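Flutura display booths, progress to September 2024

Gebhard, quick one before the call. Blue flower paper is up on back and side walls, Zuccaro sent the last rolls in March. Spent 2000 of the 3000 so far, reciepts with Intan.
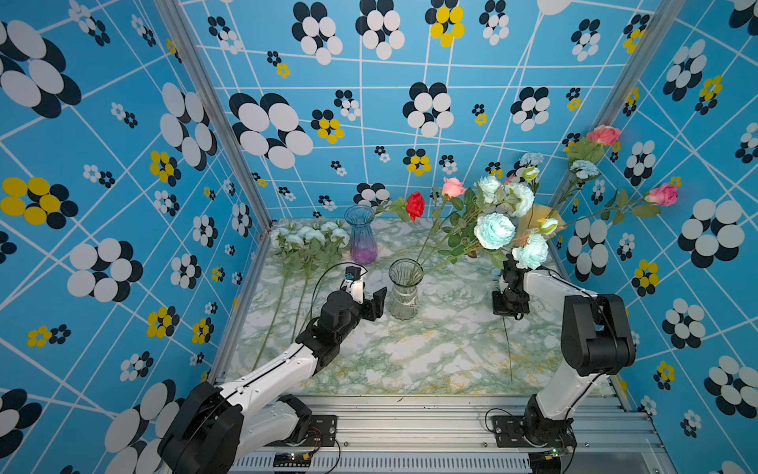
Booth with blue floral paper, marbled tabletop, glass vase.

Still to do: pick papers for the other 4 booths. Dotham wants somthing plainer. Vases ok, keeping clear glass. Need your yes on the extra 200 for paste.

Intan Latuheru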